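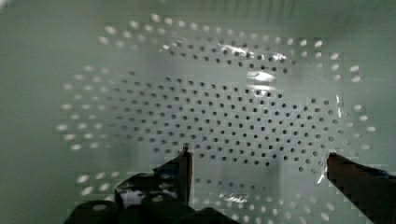
The colander had come with the apartment. It was hanging on a nail inside the pantry door when she moved in, along with a fly swatter and a calendar from the Bustamante hardware store that was open to October of some other year. She threw out the fly swatter. The calendar she left up, and the colander she used.

It was a pale green one, the color of toothpaste. She had rinsed beans in it, and lettuce, and once a pair of earrings that had been dropped in the sink. It had held up through 18 years of pasta. Now she was packing the kitchen and could not decide which box it went in.

Her sister had come over from Trurnport to help. Her sister packed fast and did not ask many questions. She wrapped the glasses in newspaper and put them in a liquor carton and wrote GLASSES on three sides with a marker.

"Is that yours or the landlord's?" her sister said.

"I don't know. It was here."

"Then it's the landlord's."

"He's never been in the pantry."

Her sister shrugged and started on the mugs.

The landlord had sold the building in the spring to a company called Gerkance, which had sent everybody a letter. The rent would go up by 616 dollars a month. There was a second letter with a list of what had to be in the apartment when she left it: stove, refrigerator, blinds, the shelf over the toilet. She got the letter out from under the phone and read it again, standing up. There was nothing about a colander.

"They'd only throw it away," she said.

"So take it."

She held it up toward the window over the sink and looked through the bottom. She could see the fire escape, in pieces, and part of the bakery across the street. Zellatetti's had closed at noon and the chairs were up on the tables. She moved the colander a little to the left and the chairs went away and the streetlight came in.

She thought about the other woman, the one before her. All she knew of her was the mail. For the first year or two it kept coming, seed catalogs mostly, and a bill from a dentist for 184 dollars, which she had sent back with a note on it. Then it stopped. The woman had probably stood here too, with her own boxes, and looked at the back of the pantry door, and decided that three things were not worth the trouble. Or she had been in a hurry. Or she had left them on purpose, so there would be something in the place.

"The truck's coming at four," her sister said. "I still have to do under the sink."

"I know."

"You've got that steel one I gave you."

"I know. I like that one too."

Her sister went down on her knees and began pulling out bottles. She read the labels aloud and set some on the floor to the left and some to the right.

The new place had a kitchen half the size and a window that faced a wall. It was over 2,000 steps from the bus stop, according to her phone. She had walked it twice to be sure.

She dried the colander with a dish towel, though it had been dry since breakfast, and opened the pantry. The nail was still there. She stood with her hand on the door. Then she took down the calendar, folded it once, laid it in the bottom of the colander, and put the two of them in the box with the pots.

"What do I write on this?" her sister asked, holding up the marker.

"Kitchen," she said.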